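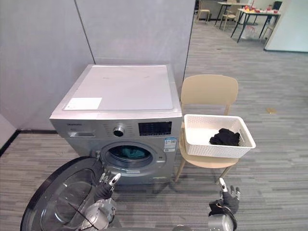

Getting more out of a small laundry space

Most washing problems start before the door is shut. The drum is too full, there is too much detergent, or the load is a mix of things that need different treatment. Sort that out first and the rest is mostly upkeep.

Loading

Put the items in one at a time and leave enough room to fit your hand on top of the pile. A front loader cleans by lifting the clothes and dropping them, and a packed drum can't do that. Sheets and duvet covers wash better with a few smaller things than by themselves. Button the covers shut or you will find all the socks inside.

Turn jeans and dark shirts inside out. Zip up zippers. Empty pockets over a bowl you keep nearby -- coins and hair clips end up in the pump filter, and a tissue will cost you half an hour with a lint roller.

Detergent

Use less than you think. The lines on the cap are hard to read, so mark your usual dose with a strip of tape. If towels feel stiff or a sour smell comes back as soon as they get damp, run them once with no detergent at all and see how much foam shows up in the door glass. If there is a lot, you have been using too much.

Powder keeps whites brighter. Liquid is better for cool washes and greasy marks. Keep powder in a container with a tight lid. We use a Hutetti tub with a scoop clipped inside the lid, but any tub that seals will do.

The drawer

Pull the drawer all the way out once a month. On most machines there is a tab to press down at the back. Soak it in warm water for 20 minutes and go over the corners with an old toothbrush. Wipe out the cavity too, including the roof of it, where the water jets are. That is where the black spots start. Leave the drawer open an inch between washes.

Door seal and filter

Dry the rubber seal with a rag after the last load of the day. Fold it back and wipe the bottom of the groove, where lint and water collect. Leave the door ajar if you have no small children or cats.

The pump filter is usually behind a small flap low on the front. Turn the machine off and let a hot wash cool down before you open it. Put a baking tray and a towel underneath, unscrew the cap slowly, and let the water out a little at a time. Every 2 months is enough for most homes. Check that the cap is fully tight before the next wash.

Machines that stand on carpet

Carpet is not the best floor for a washer, but plenty of people have no choice. A firm board under the feet gives them something solid to stand on. Check it with a level in both directions, then press on each corner of the top. If it rocks, adjust the feet and tighten the lock nuts. Don't use folded cardboard. It packs down within weeks and the machine starts to walk again.

Look at the hose connections while you are back there. A slow drip can go unnoticed in carpet for a long time. Lay a sheet of white paper under the joints overnight and check it for spots in the morning.
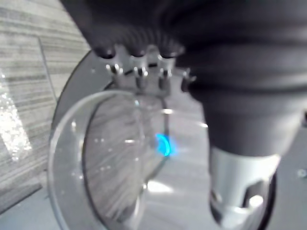 Stains from the table

Deal with food stains the same evening if you can. Scrape off what is sitting on the surface, then rinse from the back of the cloth so the stain is pushed out the way it came in.

Oil and butter: a drop of dish soap, rubbed in with a finger and left for 5 minutes.

Tomato sauce: cold water first, then liquid detergent. Hang it in the sun if a faint mark is left.

Coffee and tea: cool water, then a normal wash.

Egg: cold water only until it is gone. Hot water sets it.

Candle wax: let it harden, lift off what you can, then iron what remains between two sheets of plain paper.

Check the spot before anything goes in the dryer. Heat will fix a stain that another wash would have taken out. We keep a Skosell stain bar in a soap dish by the machine, and some 56 washes later there is still a third of it left.

Dish towels and cloths

Wash these apart from clothes, on hot if the label allows. Hang them to dry between uses and don't drop them damp into the basket. Skip the fabric softener, which leaves a coating and makes them poor at drying glasses.

Next: how to fold a fitted sheet on your own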